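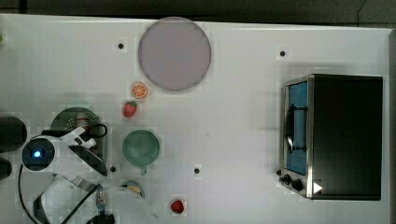 Toy strawberries, an orange slice, a plate and the toy toaster oven on a white table

Play Set Assistant (part-time)
Skikholm Toy Library, Sultcombe
Reference: 761
Start: August
Closing date: June 25, 2022

Skikholm Toy Library lends toys and play sets to families, daycare centers and schools in Sultcombe and the towns nearby. We are hiring a part-time assistant to look after our play kitchen sets. The job covers checking sets when they come back, cleaning them, putting them together again and laying them out on the tables for visitors and for new catalog pages.

The collection has 92 kitchen sets. Most of them are made up of toy food, plates, cups and bowls, and the bigger ones come with a toy appliance such as a toaster oven or a stove. They go out in lidded bins with a contents card taped inside the lid. A set that comes back with a strawberry missing can't go out again until the piece is found or replaced, so a good part of the day is spent matching pieces to cards.

What you will do

Check returned bins against the contents card and write down anything missing or broken.
Wash plates, cups and bowls in the back sink. Wipe down toy food and appliances by hand.
Look over knobs, doors and handles on the toy appliances. Pull anything that is loose or cracked and put it on the repair shelf.
Lay sets out on the white tables in the play kitchen room before opening and clear them at closing.
Pack bins for pickup and move them to the front counter.
Answer simple questions from parents about what is in a set and how long it can be borrowed.

You will not be asked to handle late fees or membership accounts. Those stay with the front desk.

What we are looking for

You should be comfortable with repetitive work and able to keep small parts in order. You need to be able to stand for most of a shift and lift a full bin from the floor to a table. Experience in a daycare, library, store stockroom or kitchen is useful but we don't require it. We do require a high school diploma or GED, and a background check before the first shift.

Some Spanish is a plus. Many of our borrowing families speak it at home and the contents cards are printed in both languages.

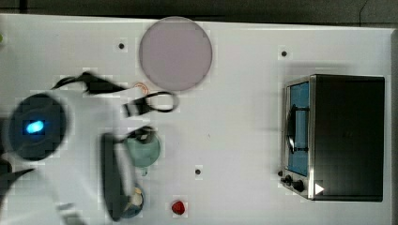

Plate, Cup and Toaster Oven | Skikholm Toy Library

The assistant will work in the play kitchen room and the sorting room next to it, both on the ground floor of the Zitley Building. There are no stairs between the sorting room and the loading door. The team is small and everyone takes a turn at washing, packing and counter pickup. Trinidad Marín supervises the team and will train the new assistant during the first weeks. Training is paid.

Hours and pay

Shifts are four hours, mornings or afternoons. The schedule is posted a month ahead, and we try to keep people on the same shifts if they ask for that. Extra shifts come up before the school year and after the winter holidays, when daycare centers return sets in bulk. Pay is hourly and follows the library's scale for assistants. We will tell you the rate when we set up an interview. Part-time staff earn paid sick leave and can borrow from the collection at no charge.

How to apply

Send a resume and a short letter saying which shifts you could work. Put the reference number on both. You can leave them at the front counter or mail them to:

Skikholm Toy Library
Zitley Building
700 Fehr Street
Sultcombe

Please include a phone number where we can reach you in the daytime. Applicants chosen for an interview will be asked to spend a little time in the sorting room, checking one returned set against its card. Bring the names of two references to the interview. We don't need them before then.

If you applied for the front desk opening in the spring and would like to be considered for this one, send a new letter. We did not keep the earlier applications on file.

Questions about the work itself can go to Trinidad Marín at the front counter during opening hours.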